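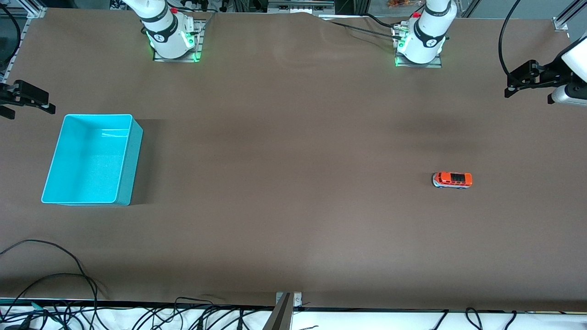 Flaltdale, April 27, 2025

ok moving update, thread bc people keep asking. we leave the apartment in June. 18 boxes packed and it looks like we havent started

got two quotes for the truck. Wragg wants 900 for the day, the Zurnham place said 300 and then you pay for gas and do all the lifting yourself. going with Zurnham. my back will have opinions

also 79 for "stair fee". we are on the ground floor. called, they took it off, took forever 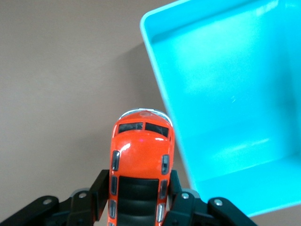
Kitchen is the worst room. every drawer has a drawer's worth of stuff behind it. Kids stuff is easier, anything hard and shiny like that orange car with the silver bumper goes in a bin, big turquoise one or whatever you have, no wrapping. Soft toys go around the dishes. saved a ton of paper that way

books: small boxes only. did one big one, couldnt get it off the floor, had to unpack the whole thing

write the room on the SIDE of the box. not the top. I did the top on the first nine and now theyre stacked

still need: tape, more tape, someone to take the couch. its gray, its fine, one leg is a bit loose. free if you carry it

deposit people want photos of every wall before we go so thats tomorow nite

changing the address at the bank took four tries, start early on that one. ok back to teh closet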